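Section 2: Getting Your Cloths Ready for the First Clean

Welcome to the fun part! Your Skumgate window and mirror kit is unpacked, the Rasus spray bottle is assembled, and now you get to prepare the cloths. A little care here pays off every time you clean, so please don't skip ahead to Section 3 (we know it's tempting!).

Before you start

You will need the cloths, a mild liquid detergent, a bowl or sink, and a drying rack. Leave the Grikel concentrate in the box for now.

CAUTION: Do not use fabric softener or dryer sheets, now or ever. They leave a film that streaks on glass.

First wash

1. Remove any paper bands and tags from the cloths.

2. Fill the sink with warm water and add 2 teaspoons of detergent.

3. Wash each color by itself. New cloths can give off a surprising amount of dye the first time.
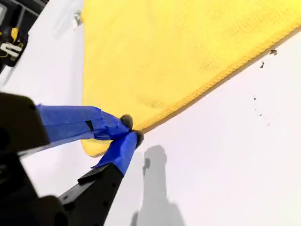 4. Soak for 22 minutes, swishing the cloths around now and then.

5. Rinse until the water runs clear, then squeeze gently. Wringing hard pulls the hems out of shape.

6. Lay the cloths on the rack and let them dry all the way through.

Note: New cloths shed a bit of lint, and a second wash usually takes care of most of it. If you can still wipe fuzz onto a dark plate after that, wash once more before you go anywhere near a mirror.

Folding for use

A folded cloth gives you several clean faces to work with, and you'll be amazed how much glass you can get through before reaching for a fresh one!

1. Spread the cloth on a clean, dry table and smooth it with your palm.

2. Fold it lengthwise into a strip a little wider than your hand.

3. Press along the strip to flatten it. Small wrinkles won't hurt anything.

4. For tight corners, fold the strip in half again and slip it over the Fang edge tool.

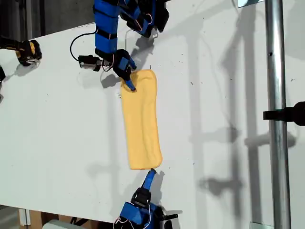
Yellow cloth folded into a long strip.

When one face gets damp or gray, turn to the next. Keep one cloth just for the final dry buff and store it apart from the others.

CAUTION: Never spray Grikel directly onto the Fang tool. Spray the cloth first, then attach it.

Text by Ghislain Doucette. Revised 7 Aug 2018.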